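Community Workshop Help Exchange
Section: Robotics, Grippers and Hand Tools

Trigger-operated grippers lose hold of knitwear during folding; advice requested on pads, linkage and handle

Posted by Yaneth Puma
Status: open to further replies
Replies: 3

I am writing on behalf of a small group that is building a pair of hand-held grippers at home, with access to a shared workshop on Friday evenings. The grippers are operated by a trigger in the handle. Each has two jaws carried on parallel linkages, with soft pads fixed to the inner faces. The intention is that a person should be able to fold and sort ordinary clothing with them, so that the same jaws may later be fitted to a pair of desktop arms. The project has the working name Gelora.

The mechanical work is largely complete. The linkages move freely, the jaws close squarely on a flat test block, and the trigger returns without assistance. With cotton shirts and dish towels the results are satisfactory. The difficulty arises with knitted garments, and in particular with fine, slightly fuzzy knits. Three separate faults have been recorded.

First, when one gripper lifts the far end of a sweater and the other holds the near part, the near gripper tends to let go as soon as tension is applied. The fabric does not tear or snag. It simply slides out between the pads.

Second, where the grip does hold, the fabric gathers into a thick bundle and the fold cannot be laid flat afterward. The operator must release both grippers and start again.

Third, the trigger becomes tiring. In the most recent session, 17 of 92 attempts ended because the operator had relaxed the hand slightly without intending to do so.

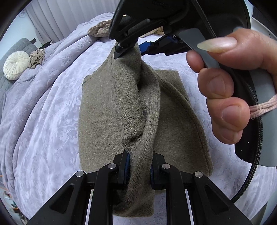 The folding is carried out on a bed, as this is the only surface in the home large enough for a full sweater with the sleeves spread out. It was suggested to us that a hard table would be preferable, but the final use is domestic and we would like the tool to work on soft furnishings if that is possible.

The pads were cut from sheet material 5 millimeters thick and attached with contact adhesive. The pivots are plain steel pins in reamed holes, with no bushings. The return spring is the stiffest one supplied in the Ukmont assortment box and was selected because the lighter springs did not open the jaws reliably. The trigger and handle were printed as separate parts and joined with screws.

Guidance is requested on the following matters. Should the pads be softer, or should they have a texture? Would a change to the spring or to the lever ratio reduce fatigue without weakening the grip? Is there an accepted method of picking up knitwear that avoids the bundle? The group has a limited budget and would prefer to alter the existing parts before making new ones.

Posted by Hemi Brunton
Marked as helpful by the original poster

The three faults described are related, and it is recommended that they be addressed in a particular order. The return spring should be examined before the pads are changed.

In a trigger-operated gripper of this type, the operator closes the jaws against the return spring. Any force used to compress the spring is not available at the pads. If the stiffest spring in the box was chosen to overcome sticking in the linkage, the operator is paying for that friction twice, once on closing and again for as long as the item is held. Plain pins in reamed holes are acceptable, but the printed holes on either side must line up. Remove the spring entirely and work the jaws by hand. They should fall open, or very nearly so, under their own weight when the tool is tilted. If they do not, take out one pin at a time until the tight joint is found, and ream that joint again with the mating parts clamped together.

Once the linkage is free, a much lighter spring can be fitted. It need only open the jaws. On a comparable build in our workshop, this change alone was sufficient to allow a full evening of use without complaint.

With regard to the pads, softness is helpful up to a point. A very soft pad spreads around the fabric but shears sideways under load, and the garment leaves together with the surface of the pad. A medium silicone or rubber sheet over a thin foam backing has given better results. Shallow grooves should be cut across the direction of pull. Deep grooves and raised points should be avoided on fine knits, as the yarn may be drawn out into loops.

The pads should also be cleaned. Fuzzy yarn sheds a fine lint which acts as a dry lubricant. Wipe both faces with a damp cloth at the start of the session and again whenever the grip begins to fade. Do not use oil or silicone spray anywhere near the jaws. If the pins require lubrication, a very small amount of dry graphite on each is adequate.

As to the gathering of the fabric, this is mainly a question of where the garment is taken hold of. A knit stretches most across its width. If the jaws close on the middle of a panel and lift, the material on either side is drawn in toward the grip and will remain in that condition until it is shaken out. The following procedure is suggested.

Lay the garment flat and smooth it by hand before using the tools.
Take hold at a seam or at the ribbed edge, where the fabric stretches least.
Insert the lower jaw beneath the edge and close on a narrow strip, no deeper than the pad.
Move both grippers together, keeping the distance between them constant.
Lower the leading edge first, and release the near gripper only after the far one is resting on the surface.

A soft bed covering will make the third step more difficult, as the lower jaw pushes into the pile and may collect some of the covering along with the garment. A sheet of stiff card or a large cutting mat placed beneath the sweater will allow the jaw to slide under the edge. The card may be removed once the operator has gained practice.

Finally, a simple latch on the trigger should be considered. A small ratchet with 4 teeth, released by the forefinger, will hold the jaws at a set opening and prevent the accidental releases that were reported. It should be possible to fit this to the existing handle without reprinting the linkage. Care must be taken that the latch can be released under full load, and this should be tested on a rag before a garment is used.

Posted by Ulises Giraldo

Use rubber bands. Two wide ones around each jaw, doubled over. They grip anything and they cost almost nothing. We did this on the Vorkeck arm in August and did not return to foam. The bands dry out and must be replaced, but that takes a minute.

I would not spend time on a latch.

Comment on this reply, from Yaneth Puma

Thank you. The bands were tried on one gripper. The hold was considerably stronger, but the bands rolled off the tip of the jaw when the fabric was pulled toward the point. Is there a means of retaining them?

Comment on this reply, from Ulises Giraldo

File a notch on the outer side of each jaw, behind the tip. The band sits in it.

Posted by Cristian Marulanda

I should like to add to the advice given by Hemi Brunton, with which I agree in most respects, and to raise one matter concerning the later stage of the project.

If the jaws are to be transferred to desktop arms, it would be prudent to decide now how the closing force will be limited. A person holding a trigger senses the thickness of the fabric and adjusts without thinking. A servo will continue to close until it reaches its commanded position or stalls. Our own group, which built a towel-folding station under the name Echeverri, did not allow for this, and two servos were damaged in the first week. A short spring placed in series between the servo horn and the linkage resolved the problem. The same spring can be fitted to the hand-held version between the trigger and the drive link, where it will also make the grip more consistent from one operator to another. It should be noted that this increases the trigger travel slightly, and the handle may need to be shortened to suit a smaller hand.

I would also advise against relying on the latch during the hand-held trials if records of those trials are to be used in setting up the arms. With the latch engaged, the jaws remain at a fixed opening even where the operator would otherwise have eased the pressure, and that information is lost. If fatigue is the only reason for the latch, the lighter return spring should be tried by itself first.

On the choice of surface, I see no objection to the bed, provided that the trials include more than one covering. A plush covering and a smooth sheet behave very differently under a jaw. We alternated between the two and kept a separate tally for each.

Any cable that runs near the handle should be tied back with enough slack to allow the wrist to turn fully in both directions. A cable that tightens at the end of a fold will pull the jaws off line, and the fault is easily mistaken for a weak grip.

Comment on this reply, from Ulises Quispe

May I ask what length of spring was used in series? We have the same servo problem on a different build.

Comment on this reply, from Cristian Marulanda

I do not have the part to hand. It was about 17 millimeters in its free state, and it was cut down from a longer one. The length is less important than ensuring that the coils do not close completely before the jaws reach full grip.

Update from the original poster, Yaneth Puma

The linkages were taken apart as advised. On one gripper a single joint was found to be tight, and it has been reamed again. The lighter spring now opens the jaws on that gripper. The second gripper has not yet been examined. Grooved pads are being cut and the group will test them over stiff card first, followed by the covering alone. The latch has been set aside for the present. Results will be added to this page when both grippers have been reassembled.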